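Setting Up Your Storkora Home Test Kit Reader

Section 2: Before your first test

Thank you for choosing the Storkora reader. We know that most people open this box when somebody in the house has a sore throat and nobody feels like reading, so we have kept this section as plain as we could. Please take a few minutes over it anyway, ideally while everyone is still well.

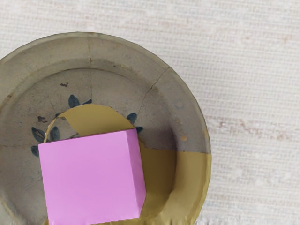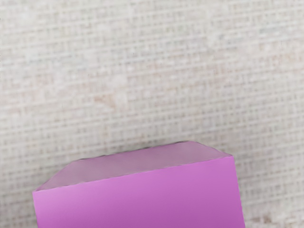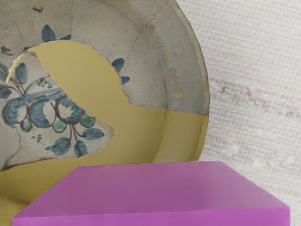

Computer-rendered views: cracked glazed bowl, pink block, plate with mustard-yellow fill.

What you will need

The reader, its charging cable, one sealed test cartridge, one swab and the small tube of liquid that came in the same pouch. You will also want a clock or a phone with a timer, and a flat place to work that doesn't wobble.

Setting up the reader

1. Plug in the charging cable and leave the reader alone until the light on the front turns steady green. The first charge is always the slowest, so an evening start and a morning finish is perfectly normal.

2. Hold down the side button for 5 seconds. The screen will wake up and ask you to pick a language. If you choose the wrong one by mistake (it happens to all of us!), hold the button down again and you will be back at the same menu.

3. Enter the lot number printed on the cartridge pouch. Take your time with this one — a wrong digit will bring up message 152 on the screen, and you will need to enter the whole number again.

4. Add a name or a nickname for each person in the household. The reader can store 400 results in all, and it is much easier to find last winter's result for your youngest if it has been filed under the right person from the start.

5. Slide the empty practice cartridge into the slot until you feel a gentle click. The word READY should appear. Take the practice cartridge out again and put it back in the box for next time.

Note: If you see message 456 in place of READY, the slot cover is not fully closed. Open it, take the cartridge out, and begin again from step 5.

Caution: Do not open a test pouch until you are ready to swab. Cartridges left out on the counter overnight should be thrown away, even if they look fine.

Caution: Keep the tube of liquid away from children and pets. If any of it gets on your skin or in your eyes, rinse with plenty of water and call your doctor if it still stings.

A word about results

A negative result early in an illness can change a day or two later, so please go on staying home and keeping your distance from older relatives while you feel unwell. The reader is a help to you and your doctor — it can't take your doctor's place. Anyone who is having trouble breathing should get medical help right away and leave the test for later.

When the reader is set up, go on to Section 3, Taking a Swab.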